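Comparison of Two Gripper Controllers for Conveyor Sorting
Student Project Report, Laldale Automation Laboratory
Submitted 3/1/22

3. Method

The project compared the Hirarholm and Jirnach controllers on a single task: moving a block between a belt conveyor and a storage bin. Both controllers drove the same two-finger parallel gripper. Tape lines divided the work surface into cells, and each starting position was recorded by cell.
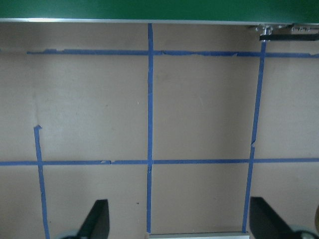

Each controller completed 1,000 cycles, for a total of 2,000. A cycle was counted as a fault if the block was dropped, missed or released outside the target. Finger speed and closing force were kept at the same settings for both controllers.

4. Results

The Hirarholm unit recorded 288 faults and the Jirnach unit 516. Most of the Jirnach faults were late closures – the fingers reached the block but closed after the arm had begun to lift. Changing the wrist camera's exposure had no measurable effect on either total.
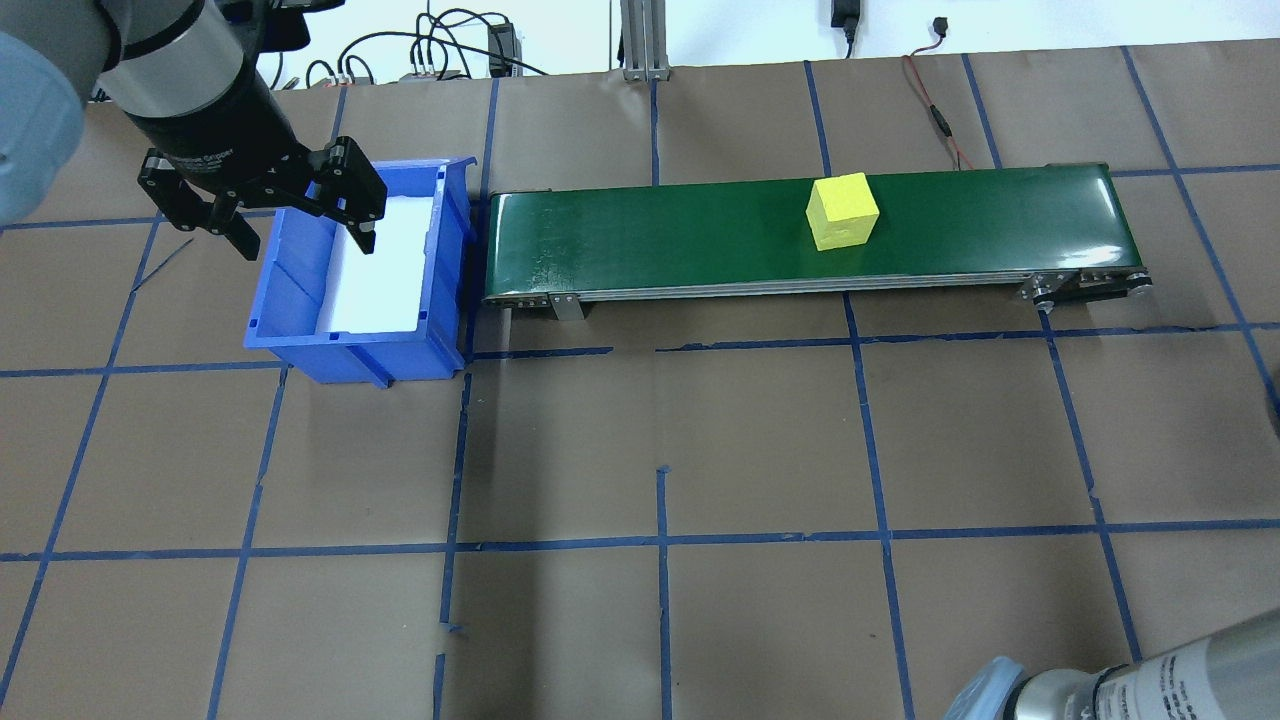

Tahsin Gunawardena questioned whether the late closures should be charged to the controller at all, and asked that the signal delay be measured separately before the Jirnach unit is ruled out. This work is planned for May, using the Lyimo timing module.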